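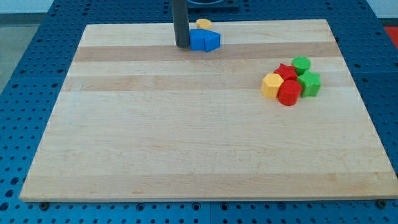

Figure 4. Work surface of the Stindik cell: maple board on the perforated table, with the rod and coloured blocks.

3.2 Set-up and upkeep of the pushing cell

All trials in this paper were run on one cell, which we call Stindik. The cell has a single arm fitted with a straight vertical rod in place of a gripper. The rod can push blocks across the board but cannot lift them. Figure 4 shows the work surface with the end of the rod just above the wood, next to two blue blocks that are touching.

The board is a rectangle of light maple strips. It lies on a blue metal table with a regular grid of holes, and bolts near the lower corners hold it in place. We chose wood over the coated steel sheet used in the earlier Skisalance cell. Blocks slid too far on the steel after a short push, and glare from the ceiling lights upset the block detector. The strips differ a little in tone. We first thought this would confuse the detector near the darker bands, but the error there was no larger than on the rest of the board.

Blocks of several shapes and colours are used, among them cylinders, stars, a hexagonal prism and a triangular prism. Some shapes come in more than one colour, such as the red and green stars on the right in Figure 4, so an instruction has to give both colour and shape. Groups of this kind are hard for the detector, as one block often hides part of another. The yellow cylinder behind the blue pair is a typical case.

The height of the rod matters more than any other setting. If it is too low it scrapes the wood, and if it is too high it rides up over the sloped face of the triangular prism. We set the gap to 4 mm with a feeler gauge at the middle of the board and check it again at each corner. Where a corner is out, we loosen the nearest bolt, add a paper shim under the board and tighten the bolt by hand before using the key. Overtightening bowed our first board, and it had to be replaced.

The cell is stopped after every 1,000 pushes. The board is wiped with a dry cloth, the tip of the rod is checked for burrs, and the height check is repeated. The full routine takes 22 minutes. Small marks on the wood are left alone. A scratch that catches a fingernail is sanded along the grain, and the arm is then run through 50 test pushes over that spot before trials go on.

The camera is calibrated again whenever the board has been unbolted. The holes in the table serve as the reference grid, so no printed target is needed. Settings from before and after each stop are kept in the Skirkov log together with the trial data. Trials run between a failed height check and the last good one were dropped from the results in Section 4.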